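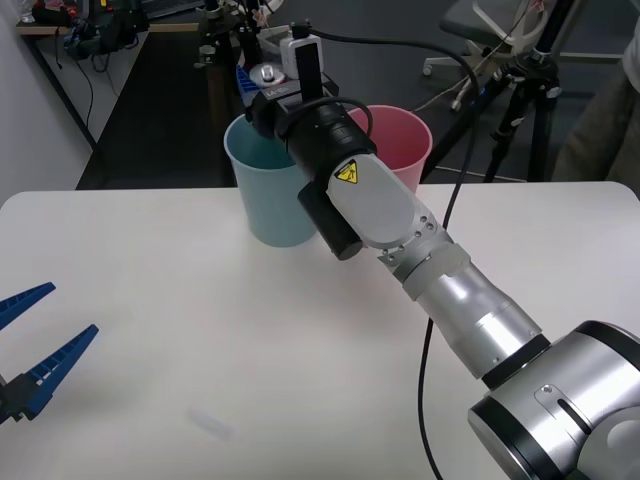

Barkia – doigts souples bleus pour pince parallèle, le jeu de deux
Réf. 1847-B
205 € HT le jeu, vis comprises

J'ai mis ces doigts au catalogue après les avoir gardés 3 semaines à l'atelier de Tremimville, et franchement je les aime bien ! La forme est effilée, avec des nervures en échelle sur la face intérieure, et ça change tout sur les objets un peu fuyants : gobelets en plastique, sachets, petits flacons. Avec mes anciens mors en alu, j'écrasais un gobelet sur deux (Hưng Tôn en rit encore).

Pour comparer, on fait travailler deux bras sur la même table blanche, les doigts bleus d'un côté, un module noir cylindrique de l'autre. Le module est plus compact et passe mieux entre deux gobelets rapprochés. Les doigts, eux, pardonnent beaucoup plus quand la position est fausse de quelques millimètres – et chez moi elle l'est souvent.

Ce que j'aime moins : les nervures prennent la poussière. Un coup de Windex le soir et on n'en parle plus. Pour les pièces lourdes, prenez plutôt les mors Ngô.

Montage : 2 vis par doigt, clé fournie. Pensez à refaire le zéro de la pince après la pose, sinon la fermeture sera trop forte.

Livraison sous 3 jours. Pour une question de compatibilité, écrivez à Joris Van Wijk avec le modèle de votre bras et une photo de la bride.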